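The heat network letter, again

So the second letter from Sima came through the door in November, and I've now read it four times, twice with my glasses on. For anyone who doesn't live round our way, Sima is the company that runs the heat network for our end of Lestwood. Hot water gets made in a big shed by the ring road, pumped under the streets and into our flats, and we pay them for it. We can't switch. There is one pipe and it's theirs.

The first letter, back in the spring, said our standing charge would go up by 14 per cent. Fine, grumble, everything goes up. The new one says there will also be a "transition contribution" of £70 a year per household, to help pay for swapping the gas boilers in the shed for heat pumps. I'm in favour of the heat pumps! I've been boring my friends about heat pumps for years. What I'd like to know is why the people in the flats are paying towards a plant that Sima will own at the end of it, and I don't think that's a rude question.

I rang up to ask. I was on hold for 26 minutes (the music is a sort of pan pipe thing, I can still hear it) and then a very nice man read me the same paragraph I had in my hand. When I asked whether the £70 stops once the pumps are paid for, he said he'd have to check and somebody would write to me. Hence me writing this in the meantime.

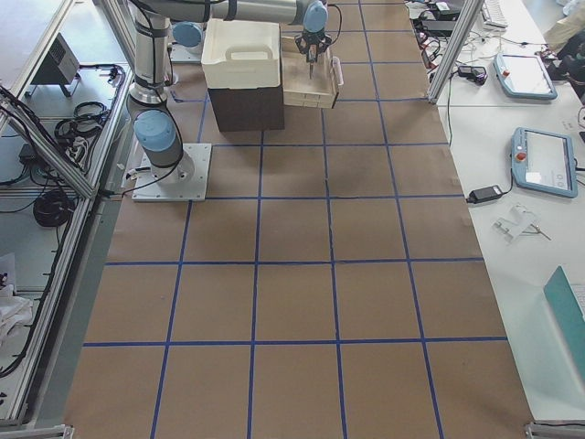 What bothers me most is how the council has handled it. When the network was sold to us, and I mean properly sold, with leaflets and a stall by the library and free tea towels, the promise was that heat would never cost more than running your own gas boiler. I've still got the tea towel. Now the line is that the promise was "indicative", a word I don't remember seeing on any leaflet.

Meanwhile the other side of town, where Halász have the contract, are getting their new pumps with no extra charge at all as far as I can tell. My cousin lives over there and her bill went up a bit, same as everyone's, but there's no contribution on it. Same council, same target, two completely different deals. I did put this to our ward office by email and got back a link to a climate strategy, all very green and full of trees, with one page on bills.

I know some people will read this and say there you are, that's net zero for you, scrap the lot. I really don't want to hand them the argument. Gas hasn't exactly been cheap or calm these last few winters, and our old boilers are on their last legs anyway, so something has to be bought. But if you want people to like the new thing you have to be straight about who's paying and for how long.

There's a drop-in at the Brornberg Rooms at half past six, date still to be confirmed, and I'm going to take both letters and the tea towel. If you're on the network and your letter has a different figure on it, please tell me in the comments, and say which block you're in if you don't mind. I'd also love to hear from anyone who has managed to get the contribution explained in writing.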